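Building a Two-Arm Robot at Home
Handout for Session 7: What the bench does not tell you
Notes by Marjorie Treloar

Read before class. Bring your own wiring sketch, even if it is ugly. The sketches from last time were mostly too clean to be believed.

1. Where we left off

Last session ended with an argument about whether a pair of arms is worth the trouble for a home builder. Makis said two arms let you hold a thing with one and work on it with the other. True, in principle. In the Odo build log, which you were asked to read, the owner reports 41 evenings of work before both arms did anything together that one arm and a clamp could not have done. He counts this as a success. I leave you to decide.

My own position has not changed. Build one arm, live with it through January, and then see if you still want a second. Most people who skip that step end up debugging two copies of the same mistake.

2. The demonstration problem

Home robot projects are nearly always shown to us working. Be suspicious of any claim that rests on a clip of a single good run. Questions to put to the builder:

How many tries came before the one we are watching?
Was the object placed by hand, and was it always placed in the same spot?
Who had a finger on the stop switch?
What changed in the room between tries?

Vangelis Lambrakis kept a proper log for his Durnia arm, with every attempt written down, including the silly ones. Out of 138 attempts to pick up a carton, the failures were more useful than the rest put together. They fell in clumps, and the clumps matched the times he had moved the base and not measured again. The software got the blame for weeks. It was the base.

3. Cables

People hate this section and skip it. Please don't.

A cable that hangs nicely with the arm at rest says nothing about the cable at full reach. Before you power the motors, move each joint by hand through its whole range (drives off, someone else watching) and look for three things: a loop that can catch on the gripper, a plug that takes the strain when the wrist turns, and a run that crosses in front of the forearm and could get pinched there.

Loose loops are not wrong in themselves. A wrist needs slack. But slack has to go somewhere, and "it has been fine so far" is the sentence I hear most often from people holding a broken connector. Fotis Zacharopoulos ties his at two points per arm and leaves the rest free. Jeferson Portela uses a sleeve all the way down and complains that it stiffens the wrist. I have seen both ways fail.

4. The room is part of the machine

Course books like to draw the robot in a blank square. Home builds get whatever floor there is. The Zervas notes give a tidy formula for reach and clearance, and the formula is fine as far as it goes, but it assumes everything inside the circle is known and stays put.

Consider what a home floor does to a build:

Glossy tile throws back light, and a vision setup tuned in the evening may be hopeless at noon.
Grout lines are straight, dark and regular. Simple edge-finding code loves them more than it loves your target.
Printed cardboard is a poor first target. Large lettering and patterned edges can split one box into several in the software's opinion.
Thin things such as poles, table legs and cords are what depth sensors are worst at, and houses are full of them.
People walk in, often barefoot.

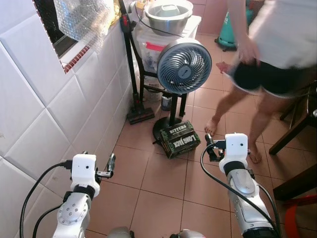
Fig. 2. Two arms in a tiled room at home, with a carton on the floor and a person standing close to the right gripper.

Work from Fig. 2 for the exercise. Mark every item you would move before running either arm, and every item you would leave and plan around. Then draw a keep-out line on the floor for people. Fans and vacuum cleaners are easy to shift, so start there, but do not stop there.

5. On kits

Several of you asked about the Ludent starter kit. I have no strong objection to it. The manual promises a first pick "in one afternoon," and I would like to meet the afternoon in question. If you buy it, throw out the sample target and use something from your own kitchen on the first day.

6. For next time

Hand in the marked-up figure and one page on the keep-out line. Say how you chose the distance. "It looked safe" will be handed back.
Move your own arm, or a borrowed one, through its range by hand and note where the cables go tight.
Read the second half of the Odo log, the part after he takes the left wrist apart again.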